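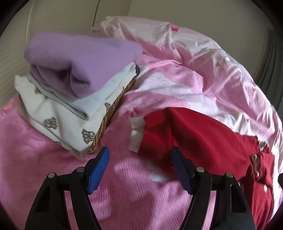 Print this page | E-mail this article

Build the hand before you buy the arm

People who want to make a household robot in a garage or a shared workshop usually start by pricing the arm. I think this is a mistake, and I made it myself.

At the Zultbridge shop we had 300 square feet and a plan to put an arm on a rolling base. The arm we wanted cost 4,000 dollars. We argued over it from March until summer and built nothing. Then one of us printed a two-finger gripper you hold in your fist, with a camera mounted to look down between the fingers. We named it Bendalo. The parts came to 300 dollars, and it went home with a different member each week.

A hand-held tool has no motors in the shoulder to tune, and no base to get stuck on a rug. You carry it to the laundry and pick things up. In one evening at my house I learned more about cloth than I had in months of reading. A folded stack does not behave like a block. Pinch the top layer and the second comes with it, or the whole pile leans. Ruffles and gathers give the pads too many edges to choose from. A plush blanket under the clothes is worse, as the tips catch the pile before they reach the hem.

None of that shows up on a bench with foam cubes, and most home builders test with foam cubes.

The usual objection is that a person's wrist hides the hard part, and a real arm will not move that way. It's a fair point. We did find ourselves making small twists that no arm in our budget could copy. But knowing which twists matter tells you what arm to buy, and we would have bought the wrong one.

I would also spend more on pads and less on everything else. Our first smooth pads slid off cotton. The ribbed ones took 45 minutes to print and changed what the tool could hold.

We may still get the arm. If we do, the gripper goes on the end of it unchanged, and the folding stays at somebody's house.

This site uses cookies. By continuing to read you accept our cookie policy. [Accept] [Settings]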